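Robot Software Lab, Unit 8: Bimanual handling of soft objects
Handout, revised 6/4/22
Instructor: Macarena Salcedo

You need the Mindeck workspace from Unit 7. Keep your calibration file, because the launch script reads it at startup.

Start both arm controllers before the perception node. If perception comes up first it waits for joint states and times out with error 126. Restart it and carry on.

8.1 One hand works, the other holds

The planner gives each arm a role. The working arm gets a grasp target. The other arm gets a hold pose close to the table and keeps it until the roles change. In our setup the free hand is open over the glass while the left hand has the soft object.
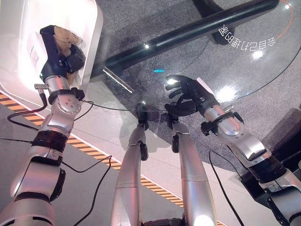 8.2 Segmenting the cloth

The tray is a good background: white, rigid and easy to fit with a rectangle. Fit the tray first, crop to its inside, then threshold on color. The tan cloth separates well from the white floor of the tray. Watch for glare on the glossy surface and reject small bright regions before you compute the centroid.

Do not use depth outside the tray. The tabletop is clear glass, and the sensor returns the carpet or nothing at all. Set the table height by hand in table.yaml.

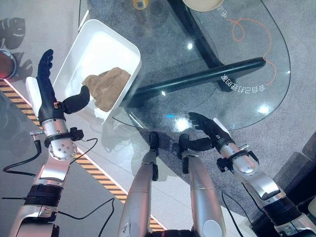

8.3 Checking the grasp

Finger position alone is a weak test with cloth, which folds to fit whatever space the hand leaves it. Use 2 checks together:
- the tray crop has no tan region left
- a tan region overlaps the projected outline of the hand

With the tray empty and the cloth bunched in the right hand, both checks return true.
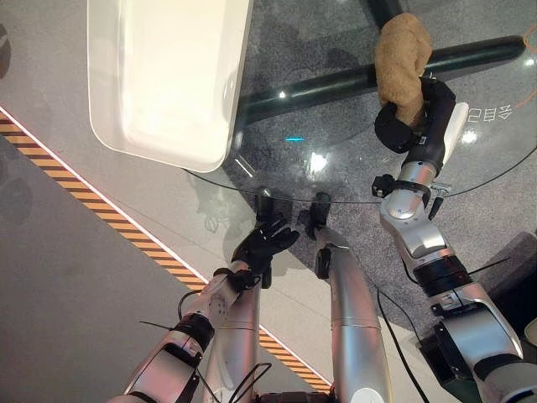

Leandro Carretero asked whether motor current could replace the second check. It can help with heavier cloth, but on light fabric the change is lost in the noise. Log it anyway; you will want it for Unit 9.

8.4 Planning with the object in hand

Once the grasp passes, attach a collision shape to the hand. A capsule is enough. Make it longer than the cloth looks, then replan for the working arm with the other arm as a fixed obstacle. 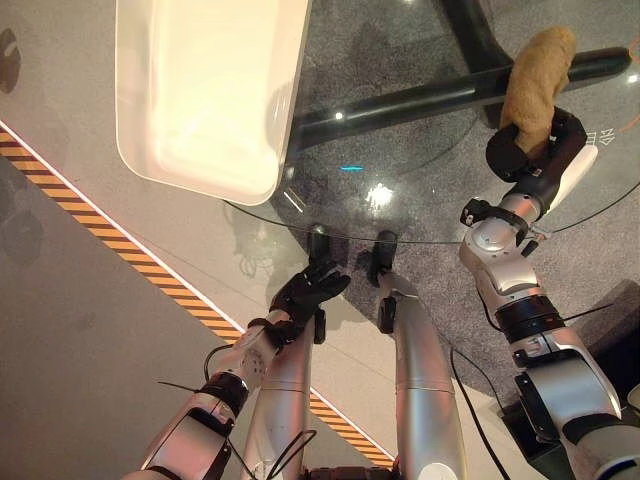 Fig. 4. Object held upright in the right hand, left hand open over the table rim.

Turn in your logs and table.yaml through Cliden.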